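Sheet revised 2020-08-10. Replaces the June sheet. Questions on bag stock go to Arlo Bellamy; questions on trays and cups go to Tiburcio Alvarado.

# Storing Display Fruit: Bags, Cups and Trays

Artificial fruit fails on the surface first. The coating picks up dust and grease, rubs against its neighbors, and dulls. The methods on this page apply to coated foam, hollow plastic and solid plastic pieces kept in a kitchen, a pantry or a workshop cabinet.

## Bag selection

Use a clear zip-top bag with a colored seal. A colored strip shows at a glance where the mouth is and whether it lies flat. Clear film lets you identify the contents without opening the bag.

- Choose a bag wide enough that the largest piece passes through the mouth without stretching the seal.
- Leave at least two finger widths between the top piece and the seal.
- Do not mix foam and solid pieces in one bag. Solid pieces dent foam.
- Discard any bag with a split at the end of the seal. Tape does not hold on that part of the film.

Thin film is acceptable for light pieces. For solid pieces, use freezer-weight bags.

## Loading the bag

1. Wipe each piece with a damp cloth and dry it fully. Check the stem recess, where water collects.
2. Hold the bag by one edge of the mouth, near the seal. Gripping lower down folds the film across the opening.
3. Pull the opposite edge away until the seal forms a loop.
4. Lower the piece in. Dropping it can drive the stem through the bottom seam.
5. Settle the piece in a bottom corner before adding the next.

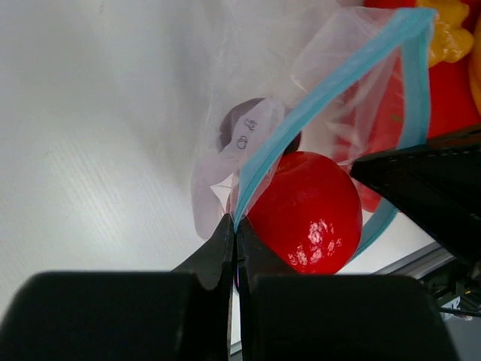
*Glossy red apple in a clear bag with a light blue seal strip.*

Glossy pieces cling to thin film. If a piece stops halfway, widen the mouth and work the film down from outside the bag. Pushing on the fruit stretches the bag at the contact point and leaves a cloudy patch.

To close, lay the bag flat and press the seal from one end to the other with a thumb. Stop short of the last inch, press out the air with the palm, then finish the seal. Do not draw a vacuum on foam pieces. They deform and recover slowly, and some keep a flat side.

Brerkmont bags in the shop drawer have a tight seal and need two passes. The Tunow bags need one, but check the corners afterward.

## Short-term holding: cup and tray

Bags are for storage. During sorting or cleaning, hold the pieces in open containers so the bag mouth is not opened repeatedly.

A clear plastic cup takes one round piece. The wall stops it from rolling, and the color and finish can be checked from the side. The cup should be wide enough for the piece to drop to the bottom under its own weight. A piece that wedges at the rim will scuff when it is pulled out.

A shallow tray takes the rest of the set. A rim is required. Flat boards allow round pieces to travel whenever the table is bumped. Keep the set one layer deep, stems up where there are stems, and set the cup beside the tray within easy reach. A white tabletop is useful for this work because dropped flakes of coating show against it.

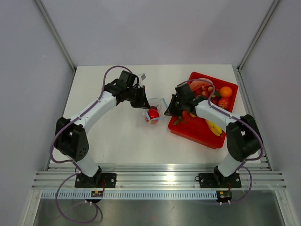
## Cleaning the containers

Wash cups and trays in lukewarm water with a small amount of dish soap. Hot water warps thin cups. Rinse and air-dry upside down on a rack. Paper towels leave lint that transfers to glossy coatings.

Red coatings can leave marks on clear plastic. Test with a dry white cloth. If color comes off the cup, wash again. If color comes off the fruit, store that piece alone in its own bag.

## Labels and shelf storage

Write the label before loading, while the bag is flat. Use a permanent marker and keep the writing clear of the seal. Record the following:

- type of fruit
- foam, hollow or solid
- date last cleaned

Stand the bags upright in a bin, mouths up. Limit a bin to 16 bags; more than that compresses the lower corners. Shop bins are Ikard size 300 and fit the second shelf of the Ventura cabinet with the door closed. Keep bins away from windows and above floor level.

Bags may be reused until the seal skips. Cut the old label off the top edge only if the seal stays intact. Otherwise cross it out and write the new one underneath.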